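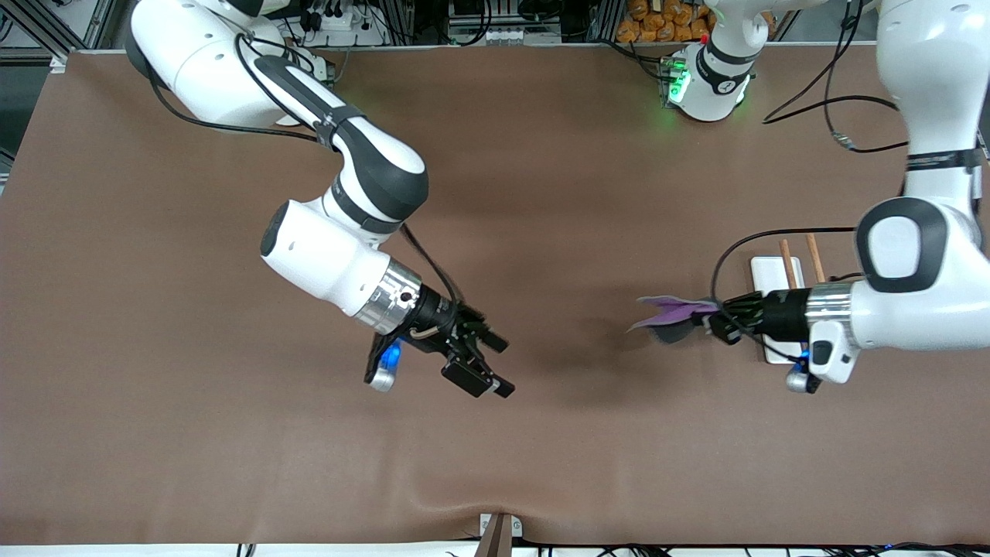
## 1. What we reviewed

Stanero hires out a two-arm robot package to colleges by the month. It comes with a pair of arms, a gripper for each, wrist cameras and a piece of software for recording and replaying movements. Our department was offered a trial before deciding whether to pay for a full term. Our group was asked to test it on soft and awkward items and report back. The trial was held in the Sisodia workshop and finished on September 2, 2023.

We didn't test the safety features beyond the stop button. Another group is writing that part.

## 2. The task

We wanted a job that needed both grip and placement. We chose a flat white piece, two wooden sticks and a small piece of cloth, purple on one side and dark grey on the other. The sticks go lengthwise with the white piece and the cloth goes across the middle. The covered table gave us a plain brown background, and the software guide recommends this for the wrist cameras.

An operator guides the arms through the job and the software saves the movement. We recorded 38 runs. Before each one the items were put back by hand and moved a little, so that the arms weren't always reaching for the same spot.

## 3. Setting up

The guide allows 100 minutes from power-on to the first recording. We went over that on the first day, mostly on calibrating the grippers. After that it was quick. Cable routing is left to the customer. We would have liked clips in the box, as a loop of cable near the wrist can catch if the arm turns the wrong way.

## 4. Results

Of the 38 runs, we threw out 11. Most of those were dropped or badly gripped cloth. The sticks gave little trouble once we lowered the closing speed.

Cloth is harder to judge than a stick. It folds over on itself, and then the operator has to decide whether the result counts. We agreed that a run was good if the cloth crossed both sticks, whatever the corners were doing. 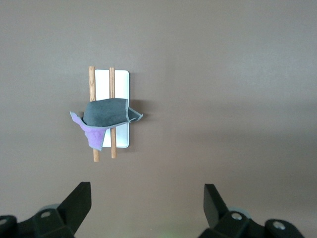 The wrist view was the most useful part of the package for this. From the side, a fold of cloth can hide a stick completely, and two of us marked the same run differently until we went back to the wrist recording. The software should let you mark a run from that view directly. At present you have to close it first.

## 5. Compared with Ulteo

We also read through the Ulteo offer, which the department had on file. It is for one arm only, so our task would have had to be changed. We had no unit to try and can't comment on how it handles.

## 6. Recommendation

We suggest hiring the Stanero package for one term, with 2 conditions: that cable clips are supplied, and that a spare set of gripper fingers is included in the price. The question of who resets the table between runs should be settled before the term starts. It took up more of our time than the recording did.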